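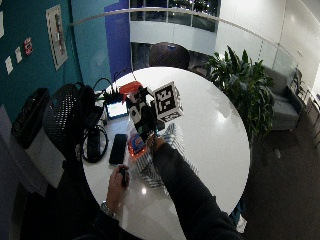
From: Mayuree Jitpraphai
To: manipulation-users list
Subject: Re: Basotix handheld demo kit, anyone bought one?

Wichai Onsri wrote:
> We have a quote from Basotix for the handheld capture kit: the grip unit
> with the marker cube on top, the thumb clicker, the software and a year
> of support. Their pitch is that anyone can record usable demonstrations
> at any table after 20 minutes of training. The brochure says 220 clean
> demos per operator per day. Has anybody on the list used it for real
> work? Uthai wants to order before the end of May.

Wichai,

We've had one on loan since the winter. I'd hold off, or at least ask them some harder questions than we did.

The 20 minutes is fair if you mean learning which button to press. You hold the unit in one hand, the clicker in the other, and you mark the start and stop with your thumb. Fine. But that means the second hand is busy for the whole recording. Anything that needs you to steady a box or hold a cloth flat is out, unless you give the clicker to a second person, and then your cost per demo doubles. The brochure doesn't mention this. I asked their sales guy and he said a foot pedal was "on the roadmap."

About the 220. I'd like to know what they call clean. We kept everything from one long stretch, 3,033 recordings, and Jaruwan Klinhom went through them with the checking script. 800 had a gap in the tracking long enough that we wouldn't train on them. Most of the bad ones were from people who rolled their wrist so the cube tipped away from the fixed camera, or leaned in so their head got in the way. Their software flags some of these but it passed plenty that we threw out. Maybe we're fussier than they are. Still, ask to see the rule they use.

"Any table" also needs a footnote. Glossy tops with a light overhead gave us trouble, and so did moving the camera between sessions, because you calibrate again each time and the kit doesn't tell you when it has drifted. We found out by comparing against a ruler. Nattawut ended up taping down marks for everything.

What I do like: the grip is comfortable, the clicker never failed, and the export files opened without a fight. The Prumitz kit we tried before it was worse on that last point, by a lot.

What I can't tell you is whether the data is any better for training than what you'd get by teleoperating the arm you already own. Basotix showed us a success chart with no task list and no count of trials. I asked for both and got the same chart in a different color.

If Uthai is set on buying, get these in writing first:
- what happens to the export tool when the support year ends
- the price of a spare marker cube (ours got scuffed and we waited weeks)
- a trial on your own task, with your own people holding it

Is anyone using the Kateo one? I've only seen their video, and it was cut every few seconds.

Mayuree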